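Subject: Re: [robots-users] Open day at Greso, notes wanted
From: Yulan Yan
Date: 4/13/21

Fionnuala Brophy wrote:
> Did anyone on the list get to the Greso open day? I had to pull out.
> I'm mainly after two things: what the pick-and-place table was
> doing, and whether they said anything about changing fingers.
> Our own cell is due for a rethink in June.
>
> Fionnuala

Fionnuala,

I went, with Ciarán Mac Suibhne from our side. The hall had 3 cells running. I spent most of the time at the sorting one, so these notes are lopsided.

The task is toy fruit and veg to a plate. Pieces go down anywhere within reach on a white table and the arm is asked for them one at a time. Two-finger parallel gripper, pointing straight down for the picks I watched. A second arm stands on a pedestal behind the table. It was parked for the session and I did not get a clear answer on whether the two share a controller.

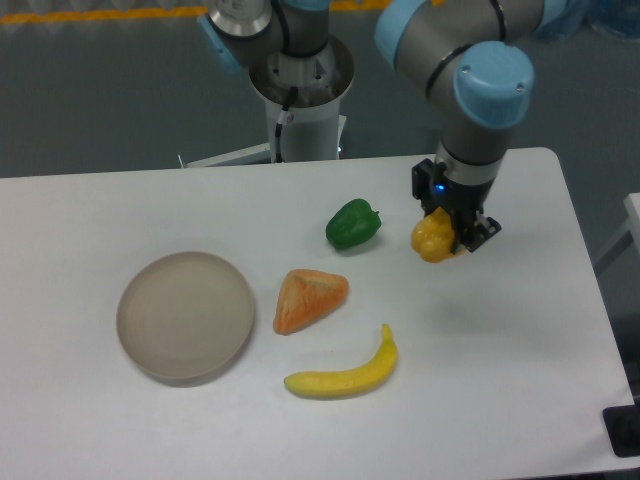 Yulan Yan, Greso open day

The yellow pepper is the piece worth asking about. It is lumpy, so the fingers meet it at different heights depending on how it lies. The banana is easier if the approach is square across the curve. Jarlath Ní Mhurchú, who ran the demonstration, put the pepper down in several poses on request. It was dropped 2 times while I was there, both on the lift.

On fingers: they change them by hand, with the arm stopped, and re-teach the tool point afterwards. No automatic changer on this cell. Jarlath said the work on one is with Brikow and would not give a date.

Other points from my notes:

- Grip force is set per object class. No slip detection.
- Visitors were allowed to place pieces but had to step back over the yellow line before a run started.
- The log they showed had 345 picks in it. I asked for the failure breakdown and was told it would be sent round. Nothing yet.
- Lighting was the ordinary hall lighting. They did not try it with the blinds down.

I missed the Privance talk, which clashed. Saoirse Hanrahan was in it and may have the slides.

If you want the finger drawings, write to Jarlath directly and say which flange you have. They hold two versions and the bolt patterns differ.

Yulan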